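Lurix Facilities Help Desk
Home | My Requests | Knowledge Base | Contact

Request: Meeting table, Dorno Room – overhead glare and slow clearing after bookings
Category: Furniture and fittings
Priority: Normal
Status: Open, awaiting supplier
Opened: Thursday, April 9, 2020

Summary of report
Users of the Dorno Room have advised that the overhead lights reflect strongly from the table surface and make printed labels hard to read. A second matter, small items left on the table between bookings, has been added to the same request.
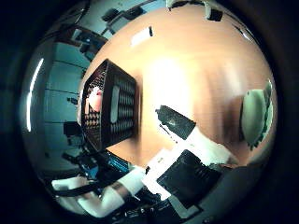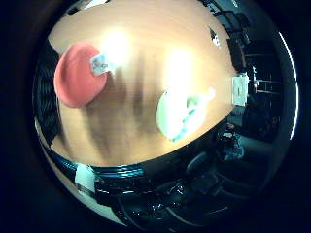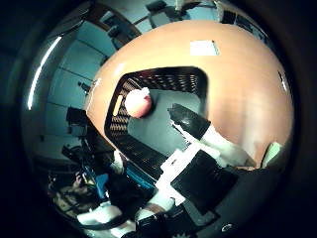
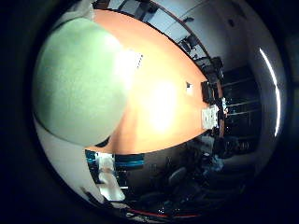

Table surface and items on it, Dorno Room, all four views.

Entry 1 – Help Desk
The request has been accepted and assigned to Furniture and Fittings. The requester has asked whether the table may be moved. The table may be moved within the room, provided that the door and the path to it remain clear.

Entry 2 – Furniture and Fittings
The room was attended. The glare is greatest when all lights are on and the blind is down. The surface was cleaned with a damp cloth and mild detergent, then dried. There was no change. The reflection is therefore not considered to be the result of polish or residue.

Entry 3 – Furniture and Fittings
The table was turned a quarter and moved 70 centimetres toward the door. Glare at the seated position was reduced but remained a nuisance to persons standing. The table has been left in the new position pending further advice.

Entry 4 – Electrical
The light level at the table was measured at 900 lux, which is higher than required for a meeting room. The fittings are on a single switch and cannot be dimmed. Chauvin has been asked to quote for diffusers and a separate switch. The quote received is $2,506, including labour.

Entry 5 – Help Desk
The quote exceeds the amount that may be approved at this level and has been referred to the building manager. In the interim, a matte cover has been requested from Zosusham. Delivery is expected within 7 working days. Users are asked not to tape paper or cloth to the table, as adhesive may mark the finish.

Entry 6 – Help Desk
With regard to items left behind, the following applies until the request is closed:
- Loose items are to be placed in a basket at the end of each booking.
- Food is to be taken away the same day.
- Labels and loose sheets are to be kept by the person who booked the room, or recycled.

Entry 7 – Requester
The new position is an improvement for seated work. Labels are still difficult to read when standing – please keep the request open until the cover has been tried.

Entry 8 – Help Desk
Noted. The request remains open. A similar report was closed in December without a site visit and has now been linked to this one.

Comments (2) | Shares (0)
Previous request | Next request | Back to list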